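lundi 16 juillet

Il est bientôt onze heures du soir et je n'ai toujours pas sommeil, alors autant écrire. Les abricots sont faits. Enfin, presque tous : il reste un saladier dans le frigo que j'ai gardé pour la tarte de mercredi, et trois ou quatre fruits trop verts sur le rebord de la fenêtre, que je surveille comme s'ils allaient s'envoler.

J'avais dit en juin que je n'en ferais pas cette année. Je l'avais même dit à voix haute, devant Myrto, qui a eu la gentillesse de ne pas rire. L'été dernier j'avais passé deux jours à écumer par une chaleur à tomber, tout avait fini trop liquide, et j'avais juré que c'était la dernière fois, que la confiture du magasin était très bien. Et puis samedi, en passant au marché, je suis tombée sur les abricots d'Areti Tzanetos, ces petits tout piquetés de rouge qui ne ressemblent à rien et qui sentent si fort qu'on les trouve les yeux fermés. Elle m'en a mis une cagette entière sur les bras en me disant que pour la confiture il ne fallait pas attendre lundi. J'ai attendu lundi, évidemment. On en a perdu une poignée au fond, rien de grave.

Pour me souvenir l'an prochain, parce que je cherche chaque fois le papier et que je ne le retrouve jamais : 700 grammes de sucre par kilo de fruits dénoyautés, pas davantage. Maman mettait poids pour poids et je trouve maintenant que ça tue le goût, même si je n'aurais jamais osé le lui dire. Le jus d'un citron. Les fruits coupés en deux, le sucre par-dessus, un torchon, et on laisse tranquille. J'ai préparé la première bassine hier soir avant de me coucher et ce matin il y avait un sirop magnifique, presque rose, avec les oreillons qui flottaient dedans. J'en ai bu une cuillerée debout en chemise de nuit, avant même le café, et je n'ai aucun regret.

Le linge, lui, a attendu. Je m'étais promis de tout plier avant midi et à midi j'avais les deux mains collantes jusqu'au poignet. 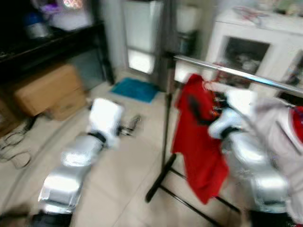

Le tee-shirt rouge, lundi.

J'ai cassé les noyaux sur la marche de derrière, avec le marteau et une vieille planche, pour récupérer les amandes. C'est la partie que je préfère et c'est la plus bête : on tape, la moitié part dans les géraniums, on se pince un doigt. Il n'en faut pas beaucoup, deux par pot, ébouillantées pour enlever la peau. Myrto prétend qu'on ne les sent pas du tout. Moi je les sens très bien, ou je crois les sentir, et à mon âge je ne vais pas commencer à faire la différence.

Première cuisson à dix heures. J'ai sorti la grande bassine, celle qui vient de la maison de Clovholm et qui a suivi tous les déménagements enroulée dans la même couverture. Elle a une bosse d'un côté et ne tient bien que sur le brûleur du fond, il faut donc touiller le bras tendu, avec la vapeur dans la figure. J'avais mis la radio, je ne l'entendais pas. Ça bouillonnait trop fort, ça faisait ce bruit épais que j'aime tant, floc, floc, et de temps en temps une goutte me sautait sur l'avant-bras et je disais un mot que je n'écrirai pas dans ce cahier.

Vers onze heures et demie, coup de téléphone d'Amerley Atinga. Trois quarts d'heure ! J'ai coincé l'appareil entre l'épaule et l'oreille et j'ai continué à remuer. Elle voulait parler de son fils qui hésite encore entre deux logements, puis de son genou, puis de nouveau du fils. Je l'écoutais vraiment, je crois, mais d'une oreille seulement, et c'est sûrement à cause d'elle -- ou grâce à elle, allons savoir -- que la première fournée est un peu plus brune que les autres. Elle a un goût de caramel. J'ai marqué « Amerley » sur les étiquettes de celle-là et je lui en porterai un pot.

L'après-midi, grande question de la prise. C'est toujours la même histoire, on met l'assiette au congélateur, on verse une goutte, on penche, on attend, et moi je vois toujours ce que j'ai envie de voir. L'an dernier j'avais vu que ça figeait. Ça ne figeait pas. Cette fois j'ai fait six assiettes, jusqu'à n'avoir plus rien de propre dans le placard, et à la sixième la goutte est restée plantée là, ridée, sans couler. Je l'ai montrée à tout le monde, c'est-à-dire au chat du voisin. 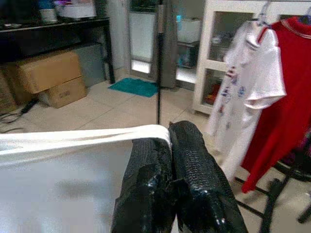

Grigoris, à qui j'ai raconté les six assiettes par-dessus le muret, m'a répondu que c'était beaucoup de vaisselle pour une chose qu'on voit à la cuillère : quand la dernière goutte refuse de tomber, disait-il, on éteint, et sa grand-mère n'avait pas de congélateur. Il a raison, probablement. Il a ajouté qu'il prendrait volontiers un pot, à condition que ce soit de la bonne fournée, et je lui ai demandé comment il savait qu'il y en avait une mauvaise. Ça sentait le caramel jusque chez lui, voilà comment.

Pour les pots, j'ai failli en manquer. J'en avais gardé tout l'hiver sous l'évier, de toutes les tailles, et la moitié n'ont plus leur couvercle, ou alors un couvercle qui va sur un autre que j'ai dû donner. J'ai fini par utiliser les 300 et les 400 grammes mélangés, plus un énorme pot à cornichons que j'ai lavé quatre fois et qui garde, je le crains, quelque chose du cornichon. Celui-là sera pour nous. Ébouillantés, retournés sur un torchon, remplis à ras bord, fermés brûlants, retournés encore. J'ai entendu les couvercles claquer un par un pendant que je mangeais un bout de fromage debout. C'est le plus joli bruit de la journée.

Et puis je me suis assise, enfin, sur la chaise près de la porte, les jambes toutes drôles. J'ai pensé à maman, bien sûr. Elle écrivait les étiquettes avant de cuire, de sa belle écriture penchée, avec l'année, et elle les alignait sur le buffet dans l'ordre où elle allait les coller. Moi j'écris après, au feutre, et ça bave parce que le verre est encore tiède. Elle goûtait avec le petit doigt. Je goûte avec le petit doigt aussi, je m'en suis aperçue tout à l'heure seulement, après toutes ces années. 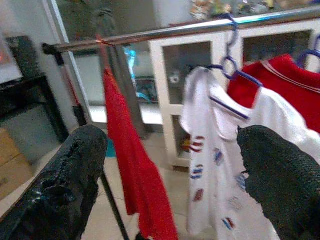
Il faut que je pense aussi à rapporter la cagette à Areti, elle les compte. Et à lui demander s'il lui en restera samedi, parce que Myrto, qui ne sent pas les amandes, a déjà réservé trois pots, et si j'enlève celui d'Amerley, celui de Grigoris et les deux que j'ai promis à Arash Jalali pour m'avoir réparé le robinet, l'hiver sera court. Je pourrais en refaire une petite bassine, juste une. Avec un peu de lavande peut-être ? J'en avais goûté une comme ça chez Tsolakis, il y a longtemps, et je m'étais dit que c'était une drôle d'idée, et j'avais fini le pot.

Les mains me brûlent encore un peu, le citron dans les petites coupures. La bassine trempe dans l'évier, je la ferai demain. J'ai laissé la fenêtre de la cuisine ouverte pour l'odeur, et maintenant que j'y pense j'ai surtout fait entrer les guêpes, il y en avait deux sur le torchon quand j'ai éteint.

Demain : rappeler Amerley, acheter des couvercles, sortir la pâte pour la tarte.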